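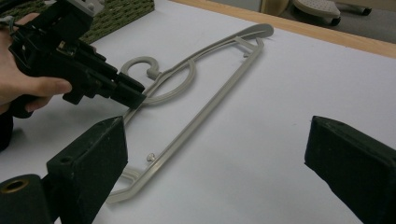 Light gray plastic hanger on a white tabletop.

Home | Projects | Reports | Partners | Contact

Wemia Dog Life Jacket Project
Interim Progress Report to the Flevosell Fund
Submitted by Clemlow, Luik
February 17, 2025

Scope of the report

This report covers work on the Wemia life jacket for dogs from the release of the second grant installment to the present. It is submitted under the reporting clause of the grant agreement and should be read together with the opening report, which set out the design brief and the original test plan. Spending is reported separately in the financial annex.

Product development

The jacket remains a two-panel design with foam along the flanks and a separate chin float. During the reporting period the grab handle was moved back toward the middle of the spine. In the earlier version the handle sat too close to the shoulders, and a dog lifted by it tended to hang with its hindquarters low. The revised position gives a more level lift in all but the longest-backed dogs. For those breeds a second handle is under consideration, although it would add to the sewing time and to the price.

The belly strap has been widened and its buckle moved to the left side. Several owners had reported that the buckle in the earlier version pressed against the chest when the dog lay down in a boat. No such reports have been received for the revised strap.

The chin float has proved more difficult. Short-nosed dogs benefit from it, and their owners have asked that it be kept. Owners of retrievers and other working breeds have generally removed it after the first session, as it gets in the way of carrying. Clemlow proposes to make the float detachable and to supply it with every jacket. The fastening has not been settled. Hook-and-loop tape is inexpensive but collects sand and hair, and the alternative, a pair of small snaps, is hard to operate with cold fingers.

Fitting and water trials

A total of 37 dogs took part in the fitting sessions, which were held indoors and supervised by Eglė Sakalauskas. Each dog was measured at the neck, the chest and along the back, and then fitted with the size indicated by the chart. The chart performed well for medium and large dogs. It was less reliable for deep-chested dogs with narrow waists, for whom the indicated size was usually correct at the chest and loose behind. The chart will be revised to place chest measurement ahead of body weight, and the printed instructions will be changed to match. 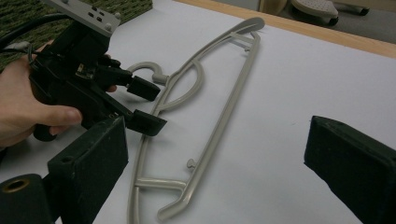 Water trials were begun in December at a heated pool and have continued at intervals. Dogs entered by the ramp, swam one length beside a handler and were then lifted out by the grab handle. Attention was given to the angle of the body in the water, the freedom of the front legs and any rubbing behind the elbows. Rubbing was found mainly in short-coated dogs, and a softer binding has been ordered for the armholes. Open-water trials have not been held and will wait for warmer conditions.

Owner survey

The owner survey was sent to households on the Clemlow mailing list and has now closed, with 535 completed responses. Of those responding, 53 percent said that their dog had never worn a life jacket of any kind. Price and uncertainty about size were the reasons given most often. A sizable group wrote that their dog was a strong swimmer and did not need one, and the product leaflet will address this point with a short section on fatigue, currents and cold water.

Delays and changes to the plan

The project is behind schedule in one respect. The first delivery of outer fabric varied in shade from roll to roll, and the orange was duller than the approved sample. As visibility on the water is a stated aim of the grant, the delivery was refused. Replacement fabric has been received and accepted, but cutting of the pilot batch started late as a result. Kęstutis Stankevičius, who manages production, has combined two of the smaller cutting runs in order to recover part of the time.

Clemlow asks the Fund to approve a change in the order of work, so that the revised size chart is completed before the pilot batch is labeled. No additional funding is requested for this change.

Work in the next period

The pilot batch will be sewn in the existing sizes, with the extra-small size held back until the chin float fastening has been chosen. Wash testing will be carried out on finished jackets, including repeated rinsing in salt water. Open-water trials are to follow at a sheltered site near Luik, subject to permission from the landowner, which has been requested in writing.

Questions concerning the trials may be addressed to Eglė Sakalauskas, and questions concerning production to Kęstutis Stankevičius.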